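Weerakoon Robotics Recalls Motion Software for Hirkier Tabletop Arms After Holding Fault

Customers asked to stop unattended running until the corrected version is installed; no injuries reported

Weerakoon Robotics is asking every owner of a Hirkier tabletop arm to stop running the arm unattended, starting today, and to install a corrected version of its motion software as soon as they can manage it. A fault in the version released in November can cause the arm to carry on with a movement after a stop has been requested. We have had no reports of anyone being hurt, and we are very grateful for that, but we would much sooner bother all of our customers with a notice than leave any of them wondering.

The fault affects 3,587 arms now in the hands of schools, repair shops, small laboratories and a good many home workshops. If yours is one of them, please read this through to the end, even if your arm has been behaving beautifully.

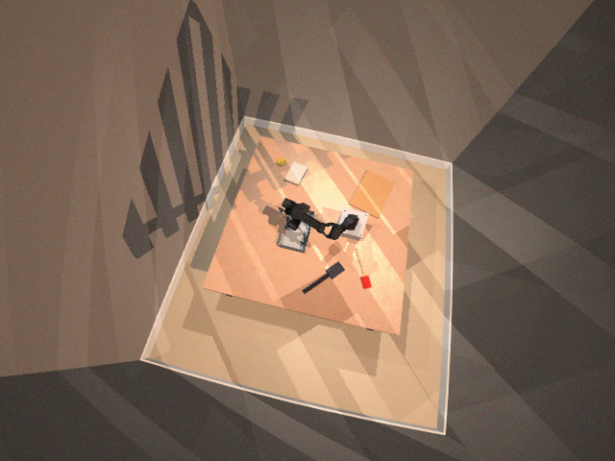

GRADCOMBE, January 7, 2022 – The trouble first came to our attention through a customer who had set the arm a long sorting job and pressed the stop button on the control screen partway through. The arm paused, as it should, and then finished the move it had been making before it came to rest. The customer wrote us a very clear and patient letter, with the log attached, and our support desk passed it along to the engineers the same afternoon.

It took us longer than we would have liked to make the same thing happen in our own building. We ran the job on real arms for days and saw nothing wrong at all. In the end we rebuilt the work in Mendora, our simulation program, where a black arm on its gray base plate reaches across an orange tabletop inside a clear enclosure, with a hammer, a small red cube, a yellow disc and a few flat pieces set out for it to deal with. In simulation we could press stop at any instant we pleased, over and over, and that is how we finally caught it. Out of 300 runs, the arm failed to hold its position in 4.

What we found is a matter of timing. When the arm is very close to an object and slowing down to meet it, the motion software hands control over from the routine that plans the long reach to a second one that looks after the last little bit of travel. A stop request that lands during that handover is passed to the first routine and never reaches the second. The control screen reports that the arm has stopped, the second routine goes on and completes its move, and only then does everything agree again. With a foam block that may be no great matter. With a tool in the gripper, or with someone's hand reaching in to straighten a part, it is a serious thing, and we are treating it as one.

We want to be plain about our own share in this. The handover was rewritten for the November release to make the arm gentler when it touches down on delicate parts, and many of you had asked for exactly that. The new code was tested for gentleness very thoroughly. It was not tested well enough for stopping. Our release checks pressed the stop button while the arm was at rest and while it was in full swing, and left out the short stretch in between, where the fault was sitting. That gap in our testing was ours, and we are sorry for the worry and the lost working time it has caused.

The red emergency switch on the power supply is not affected. It cuts power to the motors directly and does not pass through the software at all, so please keep it within easy reach and use it whenever you need the arm to stop at once. An arm that loses power can sag, so stand clear of whatever it is holding.

Until you have installed the corrected version, we ask that you do the following:

Stay with the arm whenever it is running.
Use the red switch, and leave the stop button on the control screen alone.
Keep hands, sleeves and hair outside the enclosure until the power is off.
Take knives, hot tools and anything heavy out of the job.
If your arm is used by students, put this notice where they will see it.

The corrected version sends every stop request to both routines together and will not show the arm as stopped until the joints themselves report that they are still. It is free of charge and can be installed from the maintenance page of the control screen. You will be asked to restart the arm 2 times during the installation, and both restarts are needed. Customers whose arms are not connected to a network may ask us for a memory card by mail, with the postage paid by us.

If you have seen your own arm behave in the way described here, even just once and even if you have already put it down to something else, we would dearly like to hear from you. Please save the log before you install the correction, as the installation clears it. Our support desk in Gradcombe will be open through the weekend, and customers who would feel more comfortable sending their arm in to be checked by hand are very welcome to do so.

About Weerakoon Robotics

Weerakoon Robotics designs and builds the Hirkier family of tabletop arms and the Mendora simulation program at its workshop in Gradcombe. Press questions may be sent to the company's front office, and safety reports from customers should go straight to the support desk.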